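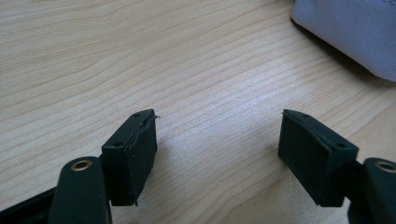 Skip to chapter Contents Glossary Instructor Notes Next
Search this book Go

Chapter 6
Care and Inspection of Gripping Surfaces

Every standard for handling equipment has a section on contact surfaces, and I'm sorry to say it is usually the section people skim on their way to the more exciting material on force limits. I did it myself for years! Yet the pad is where the machine meets the world, and a fault there finds its way into everything else you measure. When the black covering has torn and begun to peel at one corner, as it has on the left pad, while its partner on the right still lies flat, the pair can no longer be treated as matched, and under the rules we follow in this book it gets written up before the next trial begins.

Yolanda Condori, who taught me most of what I know about inspection, used to have her students at Losar look over the pads with the fingers open and nothing between them. She wanted the inner faces first, then the edges and corners, then the fasteners, always in that order and always with a pencil in hand (she had strong feelings about pencils). We'll keep her order in this chapter, and you'll find it printed on the Kinport log sheet in the appendix.

A word on vocabulary before we get going. "Wear" in this book means a change in the surface you can see or feel. "Damage" means a break in the covering, however small, and damage is always recorded, even when the grip seems perfectly fine to you. Bram Bosman's group at Daso draws the line a bit differently, and we'll come to their reasons in section 6.3, once you've had a go at filling out a sheet of your own.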